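Learning to write letters again

Posted on Aug 15, 2026

My grandmother's neighbor, Aparecida Fontes, sent me a letter in March. It was a paper letter, four pages, both sides, in Portuguese, and it took me one whole evening to read it because her handwriting leans so much to the right that the words almost lie down. She wrote about the street, the new bakery, the dog that died, and the price of gas. At the end she asked me why I never write. I had no good answer for her.

I live now in a small town called Brallow, far away from that street, and I had not written a letter by hand for maybe ten years. I write all day on a keyboard, mostly in English, which I learned as an adult and which I still check twice before I send anything. To write in my own language with a pen should be easy. I sat down with a clean sheet and after three lines my hand hurt. Also I had forgotten where some of the accents go, and this made me more sad than the hand.

So I threw the sheet away and started again the next day. I decided I would write one page each Sunday and post it on Monday, good or bad. The first letters were bad. They sounded like a report: the weather is this, my work is that, my health is fine. Aparecida answered all of them anyway, and her answers were always longer than mine. She asked questions I did not expect. What do I see from the kitchen window? Who cuts my hair? Do people here greet each other on the stairs?

I started to look for the answers during the week. I can tell her now that the man who cuts my hair comes from the north of the country and whistles, and that yes, people greet on the stairs, but only in the morning. In the evening they look at their keys.

Some practical things, for those who asked me after my last post. I use plain paper with lines, because without lines my text climbs up like a plant. I tried a fountain pen that Florian Hollenstein lent me and I liked it very much, but I am left-handed and I smeared every page, so I gave it back with apologies and returned to a ballpoint. The envelope I write first. If the envelope is ready with the stamp on it, I feel ashamed to leave it empty on the shelf. A letter needs up to 32 days to arrive, and sometimes two arrive together, so we both put the date at the top and we do not complain when the answers come in the wrong order.

I keep her letters in a shoe box, with the newest in front. My sister wants me to scan them, and probably I should, but I have not done it yet. The paper smells a little of her kitchen, or I imagine this.

What surprised me most is how slow I think with a pen. On the keyboard I write a sentence, delete it, write it again, and in the end I don't remember what I wanted to say first. With the pen I must wait until the sentence is complete in my head. My colleagues tell me my emails became shorter. I take it as a compliment, though I did not ask if it was one.

Last Sunday I wrote to her about my kitchen window, and I needed almost a full page for it. She will surely ask about the chair next. 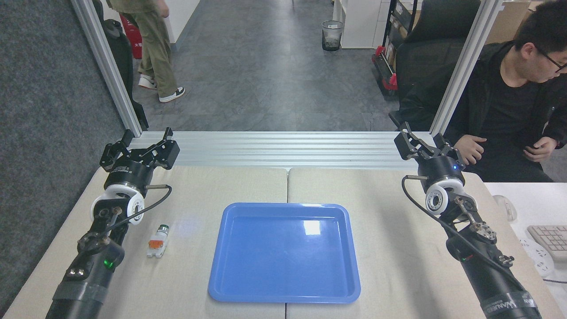 The chair I will describe in the next letter, and also the lamp, which I bought used and which is too low for me. If you have somebody old who writes to you, please answer this week, even with one page. And if you know a ballpoint that does not leave small drops of ink at the end of a word, write me the name of it in the comments.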